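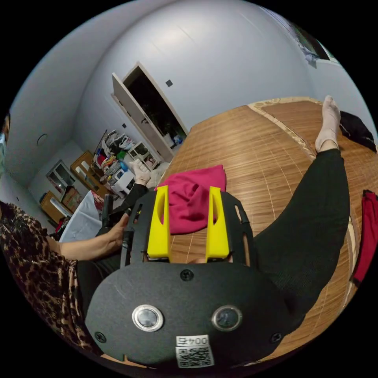 Abb. 4: Zerknülltes Tuch auf der Matte vor dem Zusammenlegen

4.3 Wäsche auf der Matte zusammenlegen

Die Schlafmatte Skatthorpe eignet sich auch als Unterlage zum Zusammenlegen von leichten Textilien. Für Bettdecken und schwere Wolldecken benutzen Sie bitte einen Tisch.

Vorbereitung

1. Kissen und Decken vom Bett nehmen.
2. Matte mit der flachen Hand in Richtung der Stäbchen abstreichen. Krümel und Haarnadeln entfernen.
3. Matte so ausrichten, dass der Rand gleichmäßig aufliegt. Das Laken darunter darf keine Falten werfen.
4. Nur vollständig getrocknete Wäsche auflegen. Frisch gebügelte Teile vorher 15 Minuten abkühlen lassen.

Achtung: Feuchte Wäsche nicht auf der Matte liegen lassen. Bambus nimmt Wasser auf und kann fleckig werden. Kräftige Farben können abfärben – neue Tücher vor dem ersten Auflegen einmal getrennt waschen.

Ausbreiten und glätten

5. Das Tuch locker auf die Mitte der Matte legen und die Ecken suchen.
6. Ecken nach außen ziehen, ohne das Gewebe über die Stäbchen zu zerren. Grobes Frottee kann an der Steppnaht hängen bleiben.
7. Falten von der Mitte zum Rand ausstreichen.

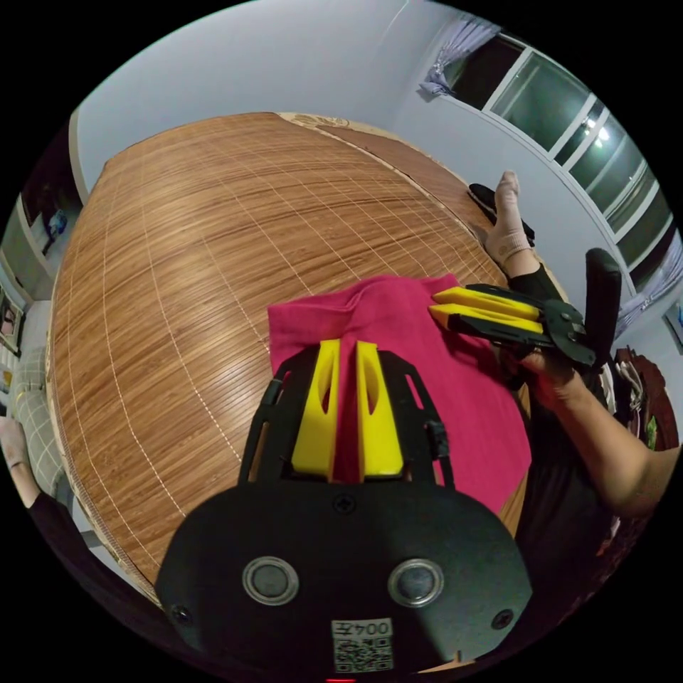 Abb. 5: Ausgebreitetes Tuch, noch nicht glatt gestrichen

Hinweis: Die hellen Steppnähte teilen die Matte in Felder. Legen Sie eine Kante des Tuchs an eine Naht an, dann wird der Falz gerade.

8. Eine Längsseite auf die andere legen und den Falz mit dem Handrücken andrücken.
9. Bei breiten Tüchern Schritt 8 wiederholen.

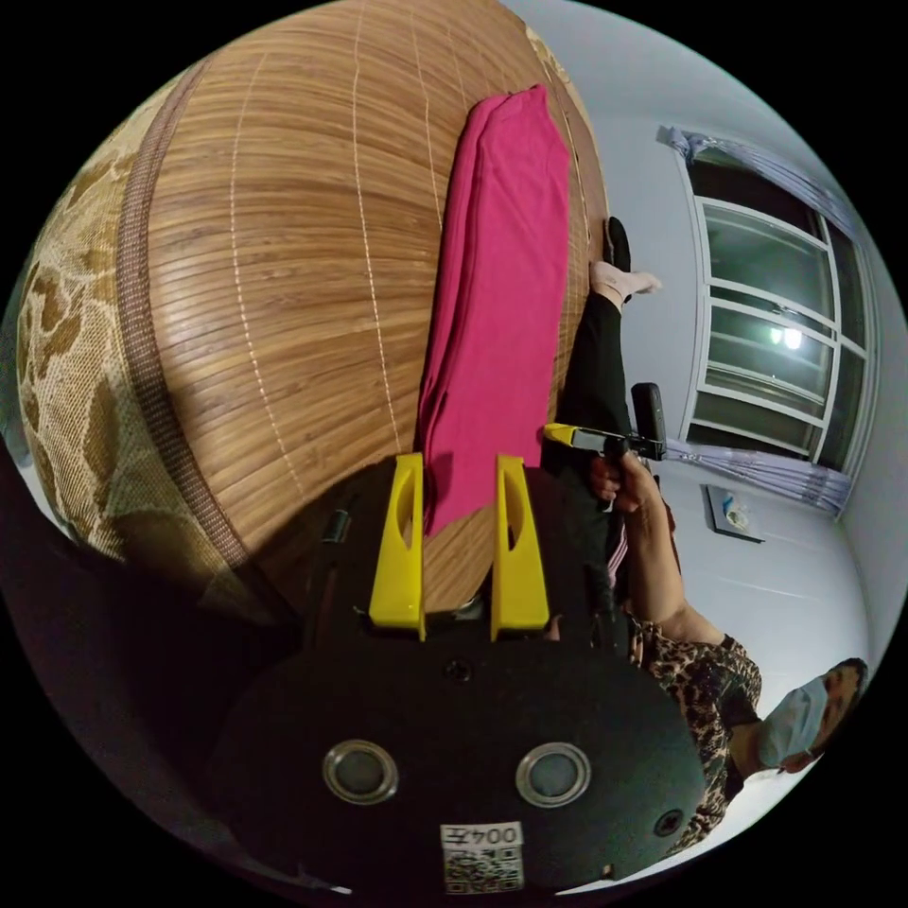

Abb. 6: Längs gefaltetes Tuch

Die Einfassung ist der empfindlichste Teil der Matte und sollte beim Arbeiten nicht belastet werden. Stützen Sie sich nicht mit dem Ellbogen darauf ab und ziehen Sie keine Wäschestapel darüber. Gefaltete Teile gehören auf die Bambusfläche, mit Abstand zum dunkelbraunen Randstreifen. Von dort lassen sie sich quer weiterfalten und mit beiden Händen abheben.

Nach dem Gebrauch

10. Matte mit einem trockenen Tuch abwischen.
11. Nähte auf lose Fäden prüfen. Fäden abschneiden, nicht ziehen.

Ersatz-Einfassungen sind unter der Bestellnummer 372 erhältlich. Zum Einrollen und Lagern siehe Abschnitt 4.4.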